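The Case for the Plain Block

Nov 5, 2020

Every year in February the Pindside learning centers review their requests for new materials, and every year the longest list is for toys that light up, speak or keep score. The requests are made in good faith. It is nevertheless the view of this office that the centers own too many such things, and that the money would be better spent on plain blocks.

A set of 300 foam cubes costs less than a single talking activity table and takes up one shelf. It needs no batteries. A child of three may stack the cubes, sort them by color, line them up along the edge of a rug or carry two of them around all morning. A child of seven will find other uses, and the staff at our Lammers site have recorded games whose rules no adult has yet been able to follow.

The objection most often raised is that blocks do not teach anything in particular. Parents who tour the centers ask what the block corner is for, and they deserve a serious answer. Counting, balance, comparison and turn-taking all occur there, though seldom on a schedule. A child who has been told by a machine that an answer is correct has learned something about the machine. A child whose tower leans has to look at the tower.

A second objection concerns tidiness. The Gimport center holds 864 blocks of mixed sizes, and it is true that cleanup there can take 15 minutes - longer on rainy days. We regard that time as part of the program.
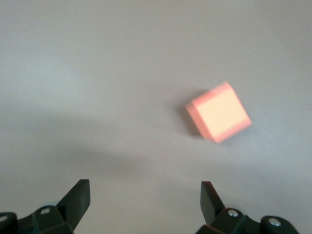

Color deserves more thought than it usually receives in purchasing. Catalogs favor strong primaries, and many sets are still sold in nothing else. Yet softer shades serve perfectly well. A single cube in salmon pink stands out clearly on a pale gray-white tabletop, its top nearly cream under the overhead light and its sides a good deal deeper. Children notice such differences and will argue over whether a block is pink or orange, and the argument is worth having. Our Hunex site has asked for more of these shades, and the request should be approved.

We do not propose to remove the electronic toys already in use. We ask only that they not be replaced as they wear out, and that each center give its block corner a proper table, good light and enough floor.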